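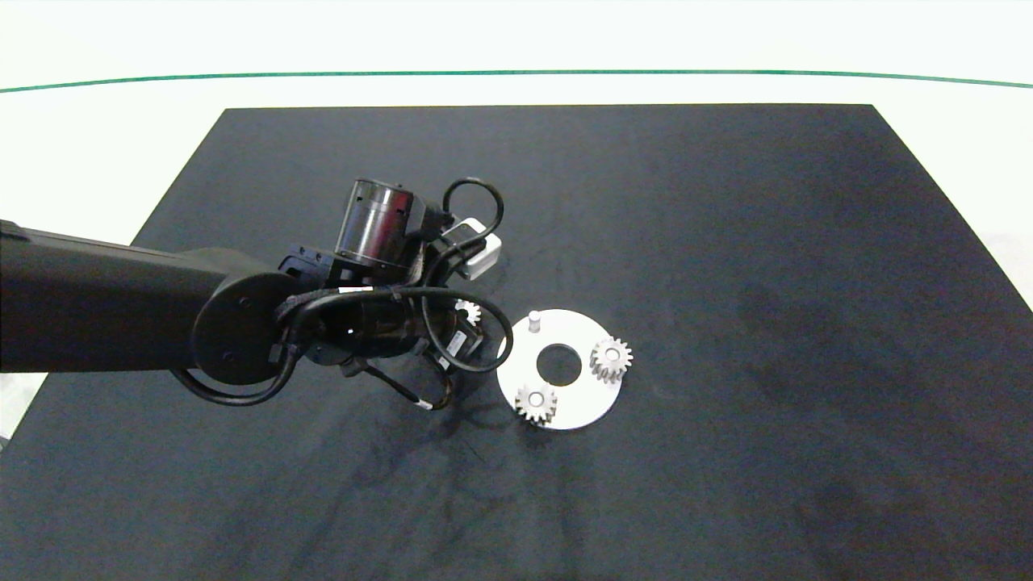
Edges first, always, and I'm not going to be talked out of it! I did the Plurdale harbor puzzle in February, all 300 pieces of it, and the only reason I finished was that I had the border down before supper. But Mortimer, your question was really about what to put under the thing, and there I do have opinions. I used to work straight on a white table and the pale sky pieces just vanished on me. Something big and dark laid over the white makes a huge difference. A soft dark gray mat like the one up top does show every smudge and scuff, so if that sort of thing bugs you, keep a lint roller in the drawer. I don't even see them anymore.

Mortimer Zamora wrote:
> I'm back to puzzles after a long break and I've got the
> kitchen table until my sister comes to visit. Two things.
> Do you all sort by color or by shape? And what do you put
> under the puzzle? Mine is a Loden, the one with the
> lighthouse and all that gray sky, and after an hour my eyes
> are shot. Leandro says buy a better lamp. I say the
> lighthouse should be bigger.

On the sorting – both, but not at the same time. I pull edges, then anything with a hard line in it (ropes, window frames, the stripes on your lighthouse if it has any), and whatever's left goes into baking pans by color. When I get down to nothing but sky I give up on color completely and go by shape. Two knobs and two holes in one pan, three knobs in another, the weird ones in a cereal bowl. It's slow going. I put the radio on and it's kind of restful once you stop expecting to find anything.

Fidel does the whole sky in rows, left to right, trying each piece in turn until one fits. He did the 839 piece Jadine that way, the odd-shaped one with the rounded corners, and he says it took him fewer evenings than mine took me. I tried it for one evening and wanted to throw the box across the room.
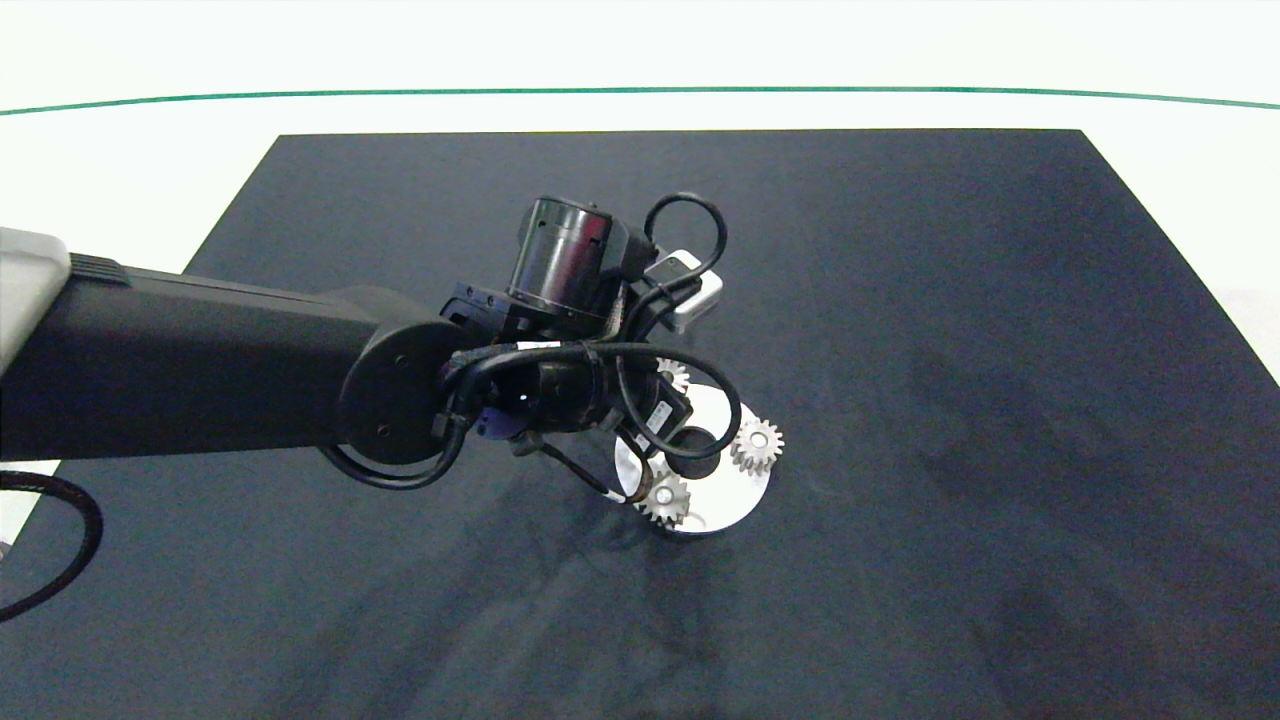 Leandro's half right about the lamp. It's where you put it that matters more than how bright it is. I had mine straight overhead for years and every Loden piece with that shiny coating threw a little white spot right back at me. You get the same thing on anything glossy, like the white highlight on that black motor up there over the navy mat. Move the lamp off to one side and down low, tip your head a bit, and the print comes back. I'm using a 60 watt equivalent bulb, the warm kind, and I'd go cooler if I did a lot of gray skies. Santino swears by daylight and won't touch a puzzle after four in the afternoon, which must be nice for him.

As for when your sister shows up, slide the whole business onto a sheet of foam board and stick it under a bed. Do it while the puzzle's still small. I waited once until I had 435 pieces joined up and lost a whole corner going through the bedroom door. Abelardo rolls his up in felt, but I've seen what comes out the other end and I'd rather do the foam board.

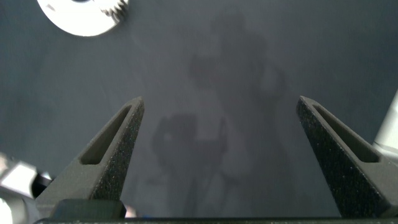

Dark gray up close, a few soft smudges.

Oh, and does anybody have a spare piece for the Alarcón covered bridge? The old printing, blue box. Mine is short one on the left side, just under the roof line, brown with a little bit of green on one knob. I've had the vacuum bag apart twice. I can trade you a Jadine in a taped-up box, complete as of last time I did it.

Let us know how the sky goes, Mortimer.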